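Travwood two-arm unit: second progress report to the Pladela equipment fund
13 April

Spending to date
The grant allows for one two-arm robot, its grippers and 242 hours of trials in simulation before any order is placed. We've used more than 200 of those hours. Nothing has been ordered, and I don't recommend ordering yet.

Hafþórsson's quote still stands, and so does their claim that the unit will work in an ordinary fitted room with no changes to the doors or handles. I'd like to see that for myself before we sign.

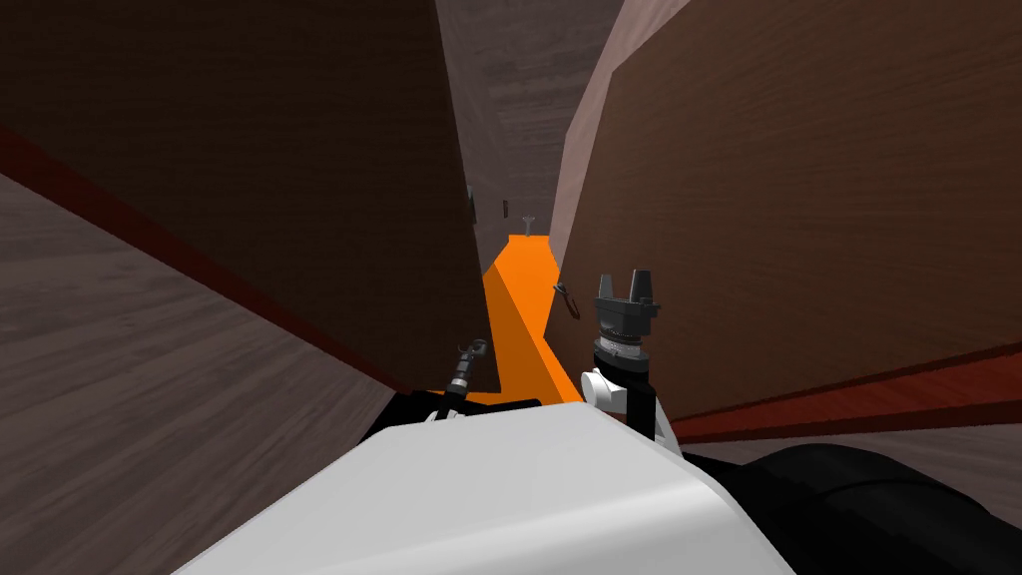
Their price covers the arms and one pair of two-finger grippers. Spare fingers, the mounting kit and training are extra. The service plan was left out of the first quote altogether, and it adds 19 percent to the yearly cost.

Trials in simulation
Narrow gaps between door panels remain my main worry. The sales material shows wide, open rooms, and our sites don't look like that. Clodum, who supply the simulation software, say the results carry over well to real rooms. They would say so, and they've sent us no test data to back it up.

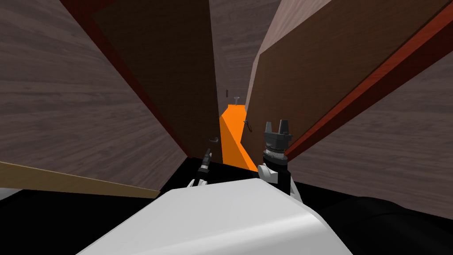

We've asked twice for reach figures with both arms forward. The first reply was a brochure. The second gave figures for one arm only.

Budget risk
If the handles at our sites have to be swapped after all, the fitting budget is gone and we'd be back asking for more. I have held 30 percent of it in reserve for now.
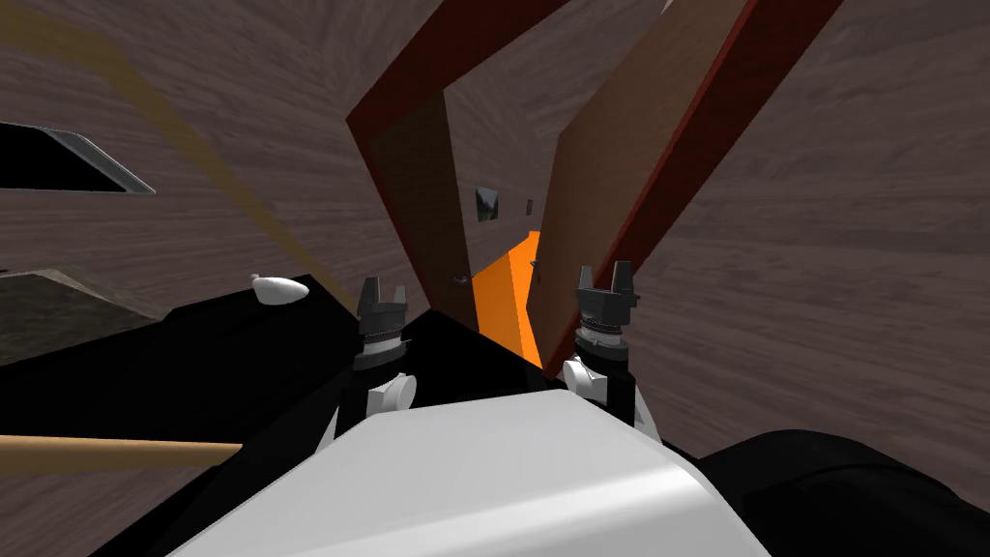 A lease was offered late in the talks. It costs more over the full term but lets us hand the unit back, and I lean toward it.

Request
Please move the order deadline to October. The remaining hours will go on door and handle work, and the next report will carry the lease terms in full.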